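Standbridge Workshop — Two-Arm Card Cell, Build Meeting
Minutes, April, start 7:30 pm
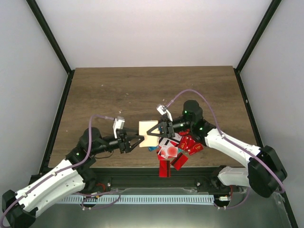

Present: Kai Voß (chair), Wiebke Görtz (minutes), Ackermann, two guests from the electronics bench.
Apologies: none received.

1. Minutes of the last meeting
Accepted with one correction. The supply for the right arm was listed as shared with the left. The two arms have had separate supplies since the rewire. Wiebke to fix the wiki page as well.

2. Status of the cell
Kai reported that the enclosure is finished apart from the front. The side walls are fixed to the rails and no longer buzz when both arms move at once. The wood-grain top stays for now. A plain matte top was proposed again and put off until the vision work needs it.

Both arms now run from the same job file. The handover between grippers is the part under test: one arm brings a card up from the pile to the middle of the table and holds it upright, the second closes on the other side, the first lets go. Over the last test run the cell completed 499 handovers out of 640 attempts. Of the failures, most were double picks from the pile. The rest were cards that turned in the fingers before the second gripper closed.

3. Double picks
Ackermann has been through the log. Glossy cards stick to each other more than the plain ones, and cards lying partly under another card are the worst case. Three options were discussed:

Slide the top card sideways before lifting. Costs time on every pick, no new parts.
Add a thickness check at the fingertips. Needs a sensor mount and two more wires per arm.
Stop using an overlapping pile and feed from a tray. Ackermann is against this, as sorting from a loose pile was the point of the build.

Agreed to try the sideways slide first, with the same mixed cards as before so that the numbers can be compared. The tray is dropped.

4. Tubing
The purple tubes are still tied along the forearms. Wiebke noted that the loop over the right wrist stands higher than the one on the left and asked if it could be shortened. Kai would prefer to keep the slack until the wrist limits in the Kirenar software have been set properly; at full rotation the old, shorter tube came off its fitting. Decision: leave the length alone, replace the ties on the forearms with wider ones, and check for rub marks after every long run.

The tube below the front beam also needs a clip at each end. Ackermann has clips in the drawer under the drill press.

5. Wiring
Red supply wire at both sides of the beam is to be sleeved and fixed to the extrusion. Kai asked that this be done before anyone fits the front panel, as access is poor afterward. The connector at the right end stays unglued. One of the guests asked about the green lights on the arms. Kai explained that in the current firmware they show power only and say nothing about whether the arm is holding position — do not reach in on the strength of a green light. The stop switch is to be pressed first, every time.

6. Cleaning
Small scraps keep turning up on the table top. They do not affect the picks but the vision test marked several of them as card corners. Wipe the table before each logged run and note it in the log.

7. Controller
The Clernex board lost its settings once during the month, after 273 cycles. The cause has not been found. Wiebke suspects the storage card, Kai suspects the supply dipping when both grippers close together. Wiebke will swap the card and Kai will put a meter on the supply. If it happens again with both changes in place, the board goes back on the bench and the cell runs one arm only.

8. Actions
Kai: sideways slide in the job file; supply measurement; wrist limits.
Wiebke: storage card; wiki page; wider ties.
Ackermann: clips for the lower tube; sleeving on both sides; repeat run of 640 once the slide is in.

9. Any other business
The cell should not be left powered overnight. The 4 mm hex key is missing from the arm toolbox and is to be returned. Request from the electronics bench for use of the cell's second monitor: granted outside test runs.

Meeting closed 8:45 pm. Next meeting after the repeat run, time to be posted on the board by the door.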